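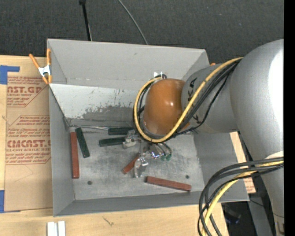
4. What people called things when they weren't thinking about it

I'd better own up straight away that this was the part of the project I'd been looking forward to most, and also the part I planned worst. The word lists in Section 3 were tidy. You show somebody a painted card, they say a colour word, you write it down, you show them the next card. What I wanted now was the messy stuff, the words that come out when a person is hunting for a cardigan or telling a child which cup is theirs (and is late for work, ideally).

So I spent most of January in other people's kitchens in Henton. Seven households let me in, all of them with Vietnamese and English going at the same time, and they were far more patient with me than I deserved. I brought biscuits. I kept a recorder on the worktop and a notebook on my knee, and after the first half hour most people forgot about both.

For readers who don't speak Vietnamese, the word that matters is xanh. It covers what English splits into green and blue, and if you want to be exact you add something on the end: xanh lá cây is the green of leaves, xanh da trời is the blue of the sky, and so on. Textbooks make a great fuss of this. My speakers made almost none. In ordinary talk plain xanh did nearly all the work, and the longer forms came out mainly when there were two xanh things on the same table and somebody had already picked up the wrong one.

4.1 The grandmother problem

Lụa Vương, who is the oldest person in the study and has firm opinions on how it should have been run, told me off in my first visit for asking "which xanh?" too often. If there is only one xanh bowl, she said, then you know which bowl. I went home and cut the question from the script. I'm glad I did! Once I stopped asking, her own use changed: she dropped the longer forms almost entirely and started pointing with her chin, and I hadn't left any column for that.

Her grandson Sơn Hoàng does something quite different. He speaks Vietnamese at home and English everywhere else, and he used the long forms all the time, even where there was nothing to confuse. He would say xanh lá cây for a lime sitting on its own in a dish. My guess is that English has taught him that green and blue ought to be kept apart, so he keeps them apart in both languages and pays for it with two extra syllables each time. Nga Cao, who helped me transcribe the tapes and grew up doing exactly the same, thinks it's simpler than that. She says it's what you do when you're afraid an older relative will correct you. I can't choose between these on the material I've got, and I've stopped pretending to.

4.2 Dark things

The dark end is where it all goes soft. With bright colours everybody in a house agreed, in both languages, more or less at once. With dark ones I got proper arguments. A winter coat was green, black, grey and "that old thing" within a single dinner. One family had a door they had painted themselves and still couldn't name.

Figure 4 shows a pair of colours from this end of the range, reddish-brown and dark green, on rectangular blocks. The brown is easy to get wrong if you only think in English. Some speakers went to nâu, the everyday word for brown, and stayed there. Others wanted đỏ, red, with something added to pull it darker, and they were quite put out when I suggested that the two answers might be the same colour. The dark green gave us less trouble in Vietnamese than in English, and I found that rather lovely. Xanh is such a roomy word that there was no need to fall out over it, whereas in English the same speakers wavered between green and nearly black and looked at me for help.

I should say that lighting matters a good deal here and I didn't control it. Kitchens have yellow bulbs, windows on one side, steam. Sreekumar Kandasamy read an early draft and wrote "lamp??" in the margin next to nearly every example in this part, and he's right. All I can say is that people do have to name their socks under whatever bulb they've got, and it was their naming I was after. The cards in Section 3 were all shown under the same lamp, so anyone who wants the clean version should go back there.

4.3 A short word about the Greek houses

Fotini Mavromatis ran the matching visits with Greek-speaking families, and her notes are a pleasure to read next to mine because the trouble sits in the opposite place. Greek has separate everyday words for light blue and dark blue, galázio and ble, so her speakers were busy cutting up a patch that English leaves whole and mine were happy to run together with green. She found children using ble for everything blue when they spoke to each other and then mending it when a parent walked in. We hadn't told each other what we were finding at that stage (we'd agreed not to), so I take the likeness between her children and Sơn a bit more seriously than I would if we'd been chatting all month.

She kept 60 minutes of talk from each visit, where I let mine run on as long as there was tea, so please don't compare the raw totals in our two tables. The shares are fine to compare. For those we took the first 100 colour words in each household and left out anything said directly to the researcher, and that rule lost me five of my favourite examples, including the whole of the conversation about the door.

Two sorts of talk are missing altogether. I have hardly any from shops, where I'd expect the longer forms to come back in force, and none from the telephone. Lụa rings her sister every evening and described a new jumper to her at great length while I was putting my shoes on, with the recorder already packed at the bottom of my bag.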